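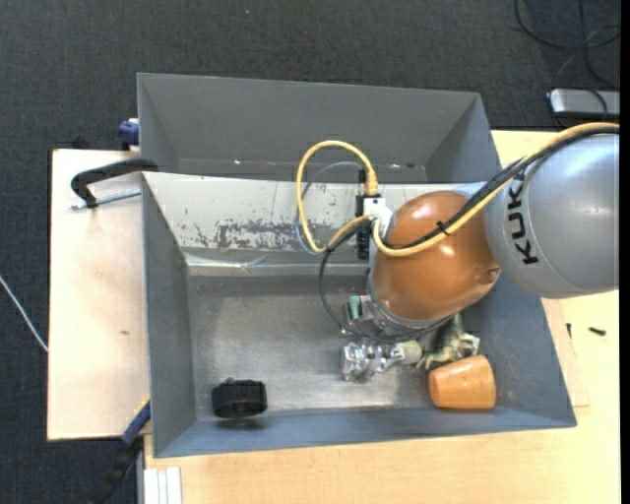 Collision margins in the grasp planner were one global number until Tuesday. Every link got 30 mm of padding, bin walls included, which is fine for transit and useless at the bottom of a bin. With a cup on its side close to a sloping wall, padding that thick overlaps the wall before the fingers get anywhere near the object, and the planner rejects every candidate. The yellow cable loop standing up off the wrist has the opposite problem. It isn't in the URDF at all, so the planner thinks that space is free.

The fix is a per-link margin table, loaded at startup and switched by phase. Transit keeps the old value. Once the tool frame crosses the bin rim, finger links drop to 2 mm against walls and floor, and everything above the flange stays at 30. The loop is now a capsule attached to the last link - crude, oversized, and good enough to stop the elbow-down solutions that swept it through the rear bin.

I replayed 3,029 logged grasp requests from the Prasier set against both versions. Most of the old "no valid plan" results near walls now return a trajectory inside the 100 ms budget. The ones that still fail are mostly perception: the scuffed metal floor gives patchy depth, and the segmenter merges low objects into it.

Two things are left open. The phase switch is a hard threshold, so a plan that starts exactly at the rim can flip margins between checks. Hysteresis should cover it. The capsule is also rigid, and the cable is not.

Code is on the margins branch of Paststead. The table format will change again before I merge.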